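4.2 Is the order of removal worth teaching?

Most repair guides for desktop computers present disassembly as a fixed sequence. The side panel comes off first, then the graphics card, then the drives, then the memory, and the processor is left for last. The usual argument is that this order keeps fragile parts covered for as long as possible. We have not found a study that tests the argument. The guides cite one another, and the oldest of them, the Duvora bench manual, gives no source at all.

The Skemolent course follows the Duvora order closely and claims that learners who memorize it damage fewer parts. That claim rests on a comparison between two classes, one taught in November and the other the following spring. The classes had different instructors and worked on different computers. It is hard to say what such a comparison shows. A class that gets newer machines with tool-free latches will bend fewer pins whatever order it has learned.

Our own view, before we began, was that the layout of the case matters more than the rule. In many office towers the memory and the processor can be reached as soon as the panel is off, with the graphics card still in its slot. Taking the card out first then adds a step, and it adds a loose part to a bench that may already be crowded. Figure 3 gives a case in point.
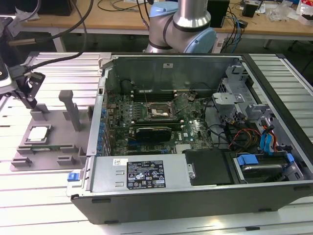

Figure 3. Desktop tower on its side with the side panel removed. The processor socket is empty and its lever raised; the graphics card is still seated. A processor and a memory module rest on the tray at left.

The card lies below the processor socket on the board in this machine, and a follower of the Duvora order would object that the card should have gone first. Perhaps so. But the objection assumes that a hand working at the socket is likely to strike the card, and none of the sources we read offers a count of such accidents. The same sources say little about the power supply, which takes up a good part of the lower case in Figure 3, or about the drive cage and its bundles of cables. In our experience cables are a more common nuisance than cards. A lead that has been pushed aside has a way of drifting back over the work.

Flalau is the one guide that gives cables a chapter of their own. It advises disconnecting every lead before any board part is touched. The advice sounds careful, and it may suit a machine that is going to be scrapped. For a machine that will be put back together it doubles the chances of a wrong connection later, and the Flalau authors do not weigh that cost. They report that 80 of 100 learners finished the job without help, but they do not report how many of the rebuilt computers started. We wrote to ask and received no answer.

A second question is where the parts go once they are out. Here the guides are close to silent. Duvora says "set aside safely." Harahap recommends a padded mat and a labeled bag for each part. Bags have obvious merits in storage, but during the work they hide the part from view, and learners open them again to check what is inside. A tray with a set place for each part seems to us the better choice on the bench, although we hold this opinion on thin evidence. A missing part shows up as an empty place, provided that the learner knows what belongs there. A tray also takes room, and it suits only the parts it was shaped for. A shop that handles many makes of computer would need either several trays or one so general that it does no better than a mat.

We also doubt the value of color coding as a teaching aid, at least in the form in which it is usually praised. The drive clips and the power supply latch in Figure 3 are blue, and learners are often told that colored plastic marks what can be released by hand. The capacitors along the edge of the board are blue as well. So are some of the data leads. A rule that must be followed by a list of exceptions is a weak rule, and we would drop it from the first lesson.

None of this proves the fixed order wrong. We had only 6 towers to work with, too few to rank one order above another, and all of our learners had handled computers before. What we dispute is the confidence with which the order is taught. Until someone records damage part by part, on the same model and with the same instructor, we see no grounds for marking a learner down for reaching the socket before the card.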